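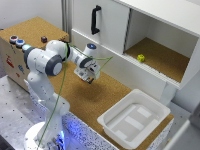
Unit pricing labels should use one unit per shelf

Most grocery shelf tags carry two numbers. The large one is the price at the register. The small one, usually in a corner and often in gray, is the price per unit of measure. The small number exists so that a shopper can compare packages of different sizes without doing arithmetic. In the stores where I shop, it fails at this on a regular basis, and the cause is nearly always the choice of unit.

I spent part of June recording tags at the Pindomen supermarket in Astdale. The sample was 378 tags across 9 product categories: cooking oil, coffee, paper towels, laundry detergent, rice, canned tomatoes, yogurt, trash bags and dry pet food. For each tag I noted the package price, the unit price, the unit, and the size of the unit text relative to the package price. I then checked whether each tag could be compared directly with the tags on either side of it.

Of the 378 tags, 223 shared a unit with both neighbors. The rest did not. Olive oil was priced per fluid ounce in the small bottles and per quart in the large ones. Ground coffee was priced per ounce and per pound on the same shelf, with the change falling between two sizes of the same brand. Detergent was worst. Liquid was priced per fluid ounce, pods per count, and powder per pound, so the three forms of a product that does one job could not be compared at all.

It is sometimes argued that mixed units are harmless to anyone who can divide by sixteen. I don't accept this. A label that requires a conversion has transferred its only task to the reader. A shopper with 26 items on a list and a child in the cart will do that conversion once, perhaps twice, and then go by package size. Larger is assumed to be cheaper. In my sample it often was. In canned tomatoes it was frequently the reverse, with two small cans costing less than one large can of the same weight.

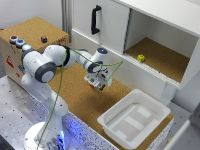

White arm with a green cable, over a cork surface.

The second argument is that the unit should suit the package. A pound of saffron is not a useful quantity, and neither is an ounce of dog food. This is correct as far as it goes, but it supports a rule by category, not by package. All spices can be priced per ounce. All dog food can be priced per pound. What matters is that the choice is made once for the shelf and then left alone.

Haf James, who managed pricing for a small regional chain before she retired, told me that the problem is mostly one of data entry. The unit field is filled in when an item is first added to the system, usually from the supplier's own sheet, and suppliers differ. Once the field is set, it is rarely reviewed. In her stores the tag software, a package called Pandura, allowed a default unit for each category. The default was overridden by whatever was imported with the item. Reversing that priority was a single setting, and she changed it on a Wednesday afternoon. The remaining work was reprinting the tags, which was spread over the normal replacement cycle.

Her account suggests that the cost of a fix is low. It also suggests that goodwill alone won't produce it. The chain gains little from a clearer tag, and the supplier whose product looks worse under a common unit gains nothing. Lahtinen, the discount store across the road from Pindomen, uses consistent units on almost every shelf I looked at, but it carries far fewer items and buys from fewer suppliers, so consistency there may be a side effect.

I would therefore prefer a written standard with three parts. Each category gets one unit, published in a list. The unit price is printed at no less than half the height of the package price. Sale tags carry a recalculated unit price; at present many cover the original and show none.

Detergent needs a separate provision. The sensible unit is the wash load, but load counts are set by the manufacturer and assume a dose that varies between brands. Until the dose is defined by a common test, pricing per load would give an exact figure for an inexact quantity. I would leave the three forms on separate units for now and require one unit within each form.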